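Teaching by demonstration (robotics)

Teaching by demonstration is a way to give a robot a new task without writing each motion as program code. A person either moves the arm of the robot by hand or controls it from a distance.

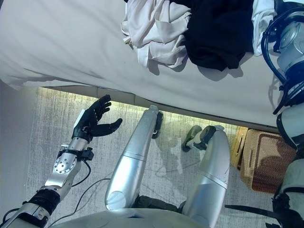 Remote teaching became common for housework tasks. The Stidov method divides each task into 8 short parts. In picking up clothes, black and white garments on a pale sheet are easy to tell apart, but their folds have no fixed shape.

The Nodier school prefers guiding by hand, which is slower.
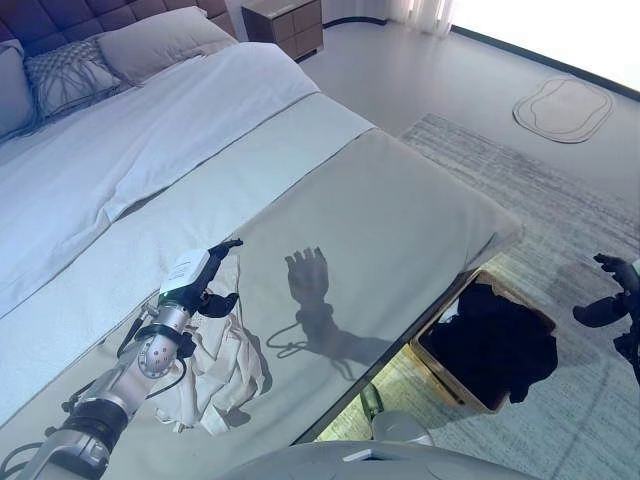
How many demonstrations does a robot need?
It depends on the task. In the Mahawong course, 47 are recorded for each one.

Failed attempts are usually kept and marked separately.

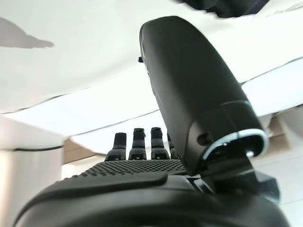 Sebastián Daza

See also: Remote control; Distosdale glove
Last changed: September 22, 2020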